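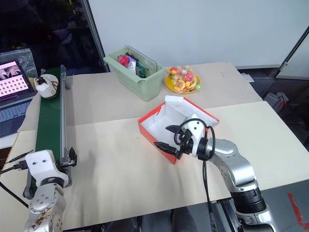 Fig. 4 - Right arm at the open box, conveyor on the left

Section 4. Comparing grippers on the shoe cell

Do this after section 3 (homing and e-stop check). If the arms haven't been homed since power up, go back and home them. Takes a morning if the cables behave.

What gets compared: the stock two-finger gripper, the Farkley short fingers, and the Urnis fingers. Same arm, same shoe, same box. Change one thing at a time or the numbers mean nothing.

You need
- test shoe, left foot, laces tucked in
- box with hinged lid
- Zwahlen hex key set and the small torque driver
- Emudska controller, software from August or later
- log sheet, one per finger set
- a second person for the handover test (4.4)

4.1 Fitting the fingers

1. Arm to SERVICE pose. Wait for the amber light to go steady.
2. Gripper power off at the controller. Not just software stop.
3. Back out the finger screws. Keep them in the tray, they roll.
4. Slide the new fingers on, scuffed face out if they're used ones. Matching pair only. Don't mix an old left with a new right.
5. Torque to 2 Nm. Farkley fingers same.
6. Power on, run OPEN / CLOSE 3 times with nothing in between. Listen for clicking.

CAUTION: hands clear before step 6. The first close after power on is at full stroke, whatever speed is set on the slider.

Note: clicking on the first cycle is OK. Clicking on the third is not - take the fingers off and reseat.

4.2 Cable check

1. Jog the wrist slowly through its whole range with the coil attached.
2. Watch the loop over the wrist. It should swing free and not catch under the box rim or the conveyor rail.
3. If it catches, move the clip one joint back and jog again.
4. Same for the wrist camera cable. Leave a small loop, don't pull it tight.

Most "bad grasp" reports we got in the first month were cable drag. Check it every time you change fingers, even if nothing else moved.

4.3 Box test

1. Box open, lid folded back, open side up. Line up its front edge with the pencil mark.
2. Shoe on the belt at the far end, toe toward the arm that picks. Belt OFF for this test.
3. Load program BOX_PLACE. Speed 12 percent for the first run.
4. Check the approach. Fingers have to enter above the rim. If the lower finger touches the wall of the box, stop and raise the approach height by 7 mm.
5. Run it. Log grasp, carry and release as three separate marks, pass or fail.
6. Repeat for each finger set, same speed. Only go faster once all the sets have a full sheet.

Note: lid falling forward counts as a fail only if the arm touched it. If it just dropped on its own, tape the hinge and redo the run.

CAUTION: do not reach into the box to straighten the shoe while the program is paused. Paused is not stopped. Use the e-stop, then reach.

Other stuff on the table (bin, plate, laptop) can stay where it is as long as it's outside the marked sweep. Box and belt positions matter, teh rest doesn't.

4.4 Handover test

Person holds or steadies the shoe, gripper closes on it, person lets go. Run at HANDOVER speed only, never at box speed. Sleeves pushed up if they're loose.
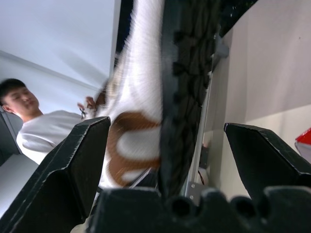

Fig. 5 - Wrist camera during handover, shoe between the fingers

1. Start wrist camera recording first, then the program. Other way round and you lose the close.
2. Bring the shoe in from the side, sole toward one finger. Fingers of your hand stay outside the gap.
3. Close on the foot pedal. Keep a light hold until the force reading settles.
4. Let go, step back, count to 3, then shake command.
5. Log slip as none, small or dropped.
6. Swap the shoe round so the sole faces the other finger. Repeat.

Note on the picture: wrist view is tilted, expect this. Don't rotate the camera on its mount to fix it, calibration goes. Rotate in the viewer if it bothers you.

Note on blur: some blur on the shoe while it's moving is fine for the slip log. For checking where the fingers sit on the tread, use a still taken after the arm stops.

4.5 Reading the results

Urnis fingers mark soft uppers if force is set over 7. Farkley ones don't, but they need a deeper approach, so redo step 4 of the box test before you blame the grip. Stock set is the reference, always run it first and again at the end. If the two stock sheets don't match, somthing shifted on the table and the whole set has to be redone.

Write finger set, force and speed at the top of every sheet. Sheets without a force value get thrown out.

Questions on the force table or missing log sheets - Mirjana Vukadinović. Spare screws are in the drawer with the hex keys.

Next: section 5, belt on, picking from a moving conveyor.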